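Olmedo Desk Items: Collection Rules and Data Card

Version 2

Scope

This card covers the Olmedo Desk Items set and the rules under which its episodes are recorded, labeled and released. The set contains 1892 episodes of single-arm pick, hold and place work with stationery and small household goods. It is maintained by the Jikenia group and mirrored at the Pleviven site. The rules apply to both sites. Where a site procedure and this card disagree, this card wins.

"Must" marks a requirement. "Should" marks a recommendation that an operator may set aside, with a note in the episode log.

Contents of an episode

Each episode is one directory. It holds the wrist video, joint positions, finger opening, the commanded pose and a plain text log. Video and joint data share one clock. If the two streams drift apart by more than 40 milliseconds at any point, the episode is rejected at import. Do not resample a stream to hide drift.

Episodes are split by object, so an object in the training part never appears in the test part. Color variants of the same product count as one object for this purpose. Version 1 got this wrong for several pens, and results on the two versions should not be compared.

Workspace rules

1. The work surface must be matte and plain. Reflections from overhead lights are the most common cause of rejected video at Pleviven.

2. Objects other than the target may stay on the surface if the task sheet allows it. They must not be moved by hand between the start and stop markers.

3. The operator must be able to reach the stop button without leaning over the arm.

4. Nobody reaches into the arm's working area while the drives are on. Pause is not off.

5. Room lighting must stay fixed for the length of a session. Blinds are either open or closed; note which.

Gripping rules

Approach speed is limited by the session profile, and operators must not raise it. The fingers close until the force limit is reached, then hold. If the object slips, open fully and start a new attempt within the same episode. Do not squeeze harder by overriding the limit – this has cracked caps and, in one case, emptied a glue bottle over the finger pads.

Capped pens and markers should be held on the barrel. A grasp on the cap is recorded as a failed attempt even when the pen stays in the fingers, as the cap can come off under load.

Finger surfaces are checked at the start of each session. Scuffs and light wear are acceptable. A finger with a crack, a loose mounting or a visible step at the contact face must be replaced before recording continues. Log the replacement, because a new pair changes the friction enough to show up in the force data.

Labeling

Every object gets a short name, a category and a color. Labels are written from what can be seen, not from the purchase list. 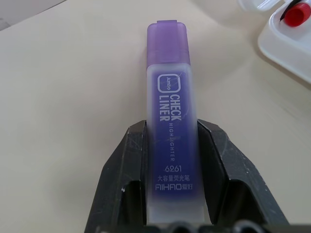

Printed text is transcribed in a separate field, in the original script, with no translation. Keep the capitalization. If text is partly hidden by a finger, transcribe the readable part and set the "partial" flag. Do not complete a word from memory or from another episode.

Outcome has four values: success, failed, aborted, unclear. Use "unclear" freely. Two labelers work on each episode separately, and a third settles any disagreement. Labelers must not see the operator's log until their own labels are saved.

People and privacy

Faces, badges, screens and handwritten notes must not appear in released video. An episode containing any of these is withheld in full. Blurring was tried in version 1 and dropped, as it left artifacts that models picked up on.

Known problems

The finger opening reads 2 mm too wide in the first 9 sessions from Pleviven. The raw values are kept as recorded; the corrected ones are in a second column.

Transparent and frosted items have a higher share of "unclear" outcomes than opaque ones.

Small caps and lids are underrepresented as targets.

Intended use

The set is meant for grasp learning, object labeling and tests of wrist-view perception. It should not be used to certify an arm or gripper as safe for work near people. The Grorach loader reads version 2 directories directly; version 1 needs the conversion script in the tools folder.

Changes

May: split rebuilt by object, blurring removed, "partial" flag added. Error reports go in the issue tracker with the episode number and the time offset in seconds.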